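Written practice must keep pace with the arms on our benches

By Kathleen Scanlon
Tuesday, February 1, 2022

Institutions that operate robot arms in retail and packing trials have become proficient at documenting the machine. Torque limits, firmware versions and stop functions are all recorded. The bench on which the machine works is documented poorly, if at all, and it is my view that the next revision of the Widwood code of practice should correct this.

The present code runs to 39 clauses. Of these, 18 concern the arm and its controller, and 2 concern the work surface. Neither of the latter says anything about cable routing, the placement of stands and baskets, or the goods an arm may be asked to handle.
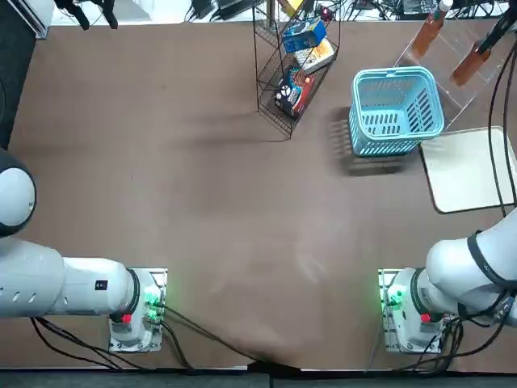 Critics of further regulation, including several of my colleagues at Fitzgerald, argue that such matters belong to the judgement of the operator. I have some sympathy with that position. A code that prescribes the location of every tray would be ignored within a month, and deservedly. Judgement, however, is exercised differently at every site. When the Jiddale and Todis laboratories compared their set-up sheets in November, they found 13 points of difference for what both had called the same task.

A modest requirement would suffice. Each site should keep a dated bench plan showing the fixed base of each arm, the path of every cable and the area reserved for containers. Bottled liquids should be listed separately from boxed goods, with the volume and closure type noted. Any change to the plan should be signed by the person who made it.
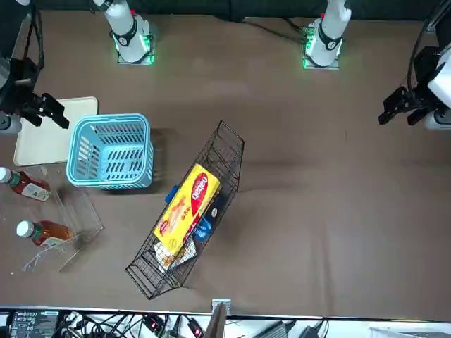
Boxed goods in a wire basket and bottles in a clear container, within reach of two arms.

The cost of this work would fall mainly on smaller laboratories, and the revised code should allow them a full year to comply. It should also include a model plan, on one page, which sites may copy and amend at no charge. Submissions on the draft should address the bench as a distinct heading.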